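Chapter 4
Bread That Raises Itself

Stir flour and water together in a jar, leave it on the counter, and within days it starts to bubble. You added no yeast! It was there already, riding in on the grain, along with bacteria that make the mix pleasantly sour. Bakers call this a starter, and a good one can live for decades – the bakery at Stusia has fed the same one for 39 years.

In this chapter we follow a starter from first stir to finished loaf. You will learn why 50 grams of it can raise 400 grams of flour, what salt does to hungry yeast, and how warm dough behaves differently from cool dough (the Faltus rye in Section 4.3 is a wonderful case).

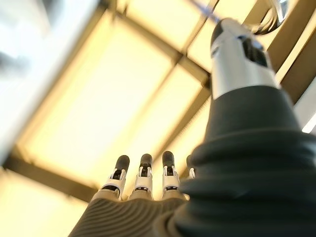

Figure 4.1 Fingers of a robotic hand, pointing up toward a lit ceiling.

Before reading on, start a jar of your own. Label it, put it somewhere warm, and smell it every morning. You will need your notes for Section 4.2.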